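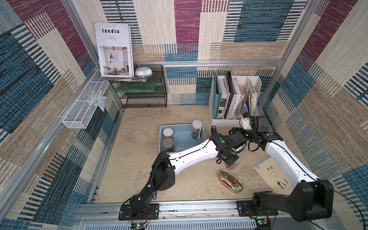 September, 4pm
By the Brinville newsdesk

Tins wanted as Brinville food shelf moves to baskets

Brinville's food shelf is going over to baskets from this month, and it's short of things to put in them.

Until now people have picked what they wanted from the long shelving at the back of the Predard Street hall. That stops this week. Instead each household takes away a plastic basket, ready filled, and brings the empty one back next time. Light blue ones with holes in the sides, easy to rinse out, and they stack.

The change is down to space. The hall lost its second storeroom over the summer when the roof went, and the shelving has had to come out to make room for the stock. Organisers say filling baskets ahead of opening is quicker too, and the queue shouldn't end up out on the pavement like it did in the spring.

What goes in: cans first, they sit flat and hold the rest up. Ring-pull lids if you've got them, as not everyone who comes has a tin opener. Then tall tubs and canisters, the sort with a plastic lid, stood upright or wedged by the rim. Flat tins last. Oval ones, fish mostly, have been a nuisance as they won't stack on anything and get left on the floor till the end.

Nothing in glass please. Nothing opened. Labels need to stay on, even torn ones, so people can check for nuts and so on. Tins with labels in other languages are fine and go quickly, there are plenty of households in Brinville who will know exactly what they are. If you can write the contents in English on a bit of tape, do that and stick it on the bottom.

Books are being taken as well, same table. A book goes out with a basket if there are children at home, and the food shelf would like more in Chinese, Polish and Arabic as well as English. Picture books and thin reading books best. They get stood against the wall by the file organiser, where the sign-in sheets are kept, so don't put them in with the food.

The hall gave out 2416 food parcels last year, up by 200 on the year before. Organisers are asking for 1000 tins by the end of the month to get the baskets started and say they have nowhere near that yet. Soup, beans, fish, tinned fruit and powdered milk are all low. There is more pasta than anyone knows what to do with, so leave that for now.

Drop-off points are the Predard Street hall, the Kingi shop on the corner by the bus stop, the library foyer, and the front desk at Brellell swimming baths. That makes 4, the school is no longer one of them. Kingi will take bags any time its open. The hall is mornings only, side door, ring the bell and wait becuase it's a long way to the door from the back.

Baskets can be collected from 2pm to 5pm on opening days. Anyone who can't carry one can ask for a bag instead, or have it split in two. People already signed up don't need to sign again. New households should bring something with their address on it, a letter will do.

Empty baskets can go back to the hall or to Brellell, but not the library please, there's no room behind the desk.

We use cookies to help this site work and to see which stories are read. Accept all / Manage settings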